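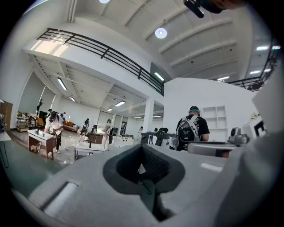
Odcombe Acoustic Wall Panel

If you have ever tried to hold a conversation in a big room with bare white walls and a high ceiling, you know the problem. Every chair scrape hangs around, and by lunchtime people are shouting across the table without noticing. The Odcombe is our felt panel for exactly those rooms, and we are very fond of it!

It started as a ceiling baffle for the reading room at Orstead, where the talk from the upper level used to carry right down to the desks. We kept the dense wool core from that job, made it slimmer, and put a proper hanging rail on the back so two people can get one up on a wall before the coffee goes cold.

What it does well

Speech is where you'll hear the difference first. Voices get closer and clearer, and the ringing after a hand clap drops away (do try the clap test before and after, it's great fun). It's a little less dramatic with low rumble, so if your trouble is a compressor or a bass guitar, look at the thicker Avram instead, or hang the Odcombe on the deep spacers to leave an air gap behind it.

Workshops, studios, stairwells and halls with a balcony all suit it. For rooms with an upper level, put your first panels on the wall facing the balcony, high up, and work down from there.
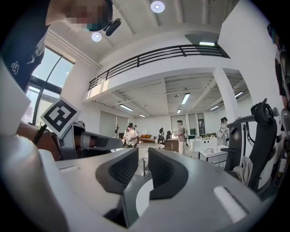 Workrooms get dusty, of course, and felt is happy to be vacuumed. Use the soft brush and go with the grain of the wool. For a greasy mark, dab with a barely damp cloth and let it dry on the wall. Please don't scrub, or the surface will pill and you'll see it every time the sun comes round.

Size and fitting

Panel width: 300 mm
Panel length: 1,000 mm
Felt face: 10 mm
Edge: square cut, unframed
Hanging: aluminum rail, screws and wall plugs included
Pack: 5 panels, one color per pack

Colors are Chalk, Oat, Moss and a lovely deep blue called Madholm, new in July. Chalk nearly disappears on a white wall. Moss is the one we have in our own office, and it hides fingerprints beautifully.

The felt trims with a sharp utility knife and a steel rule. Cut from the face side, in several light passes, and keep clear of the rail. Offcuts make very good pads for chair legs, so hang on to them.

Samples of all four colors come in one envelope, with a short piece of rail so you can see how the hook sits.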